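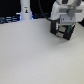 Rin Minami Is Coming to Sustasia, and She's Bringing Irko!

I have been bugging Rin Minami for an interview since September, so you can imagine the noise I made when she finally called me back. If you've somehow missed Irko, it's her comic about a very small lighthouse keeper and the very large moth who moves in upstairs. She's up to 17 issues now, all drawn by hand, and I own every one (some of them twice, don't ask).

I started with the obvious thing: why a moth?

"I wanted a dragon," she told me. "Then I tried to draw a dragon going up a spiral staircase and gave up after one night. Moths fold."

The first issue had a print run of 990, and she figured she'd be using the leftovers as drawer liners. They were gone before the second one was inked. Her mailing list has over 3,650 people on it these days, and she still writes the newsletter herself, usually at one in the morning with a bowl of cereal.
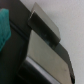 Teal fabric and an off-white wall. Photo: Yeshi Gebru

I had to ask about Wono, the moth, and whether he's ever going to talk. Rin laughed for a good long while. "Getachew asks me that every single week." That's Getachew Wubshet, who letters the book and hasn't had a line of moth dialogue to letter yet. "He's got a font ready and everything. I feel terrible."

So is that a no?

"It's a not yet. Write that down exactly."

Written down exactly!
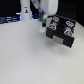
Rin's pages have a look you can spot from across a dealers' hall, and most of it comes down to the grid. She almost never leaves it. Four panels, two over two, same size every time - think of the four round stickers on that black box, only square and full of moth. "People tell me it must be boring to draw," she said. "But when I do break it, readers jump. Issue nine has one big panel and I got letters about it for months." I wrote one of those letters, by the way. She remembered it, and I'm still a little embarrassed.

At Sustasia she'll have a table in the Naylor ballroom both days, plus a drawing session with Zewditu Yimer, who colors the covers. Bring a pencil and an eraser, they'll have the paper. Sketch requests open when the doors do and the list fills up fast.

One last thing I asked was what she's hoping to find in the dealers' hall. "Old ferry timetables," she said right away. "If anybody has a box of them, come find me."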